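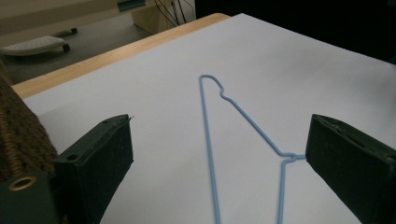
## Coated Wire Hangers – Common Questions

**What are they made of?**
Steel wire with a smooth plastic coating. The neck is wound in a short twist below the hook. The color in the photo is light blue, and we also stock white and gray.

**How are they sold?**
In packs of 30. We don't split packs. The item number for light blue is 633.

**How much weight will one hold?**
Shirts, blouses, light dresses and thin jackets are fine. For winter coats and wet towels, use the Tasbridge wooden hanger.

**Will the coating mark my clothes?**
No, as long as it is whole. If it has split and you can see bare wire, stop using that hanger for anything white or damp.

**Do clothes slip off?**
Silky fabrics and wide necklines can. The Briven foam covers fit over the shoulders and help with this.

**My hanger is bent. Can I fix it?**
Usually. Lay it flat on a table and press it back by hand. Avoid pliers – they cut the coating. Don't untwist the neck.

**Can I put them in household recycling?**
Most curbside programs won't take them. Some dry cleaners will accept clean ones, so call first.

**What does shipping cost?**
Orders of more than nine packs ship free. Smaller orders are charged at checkout. Returns are accepted for 29 days if the pack is unopened.

Last updated January 4, 2024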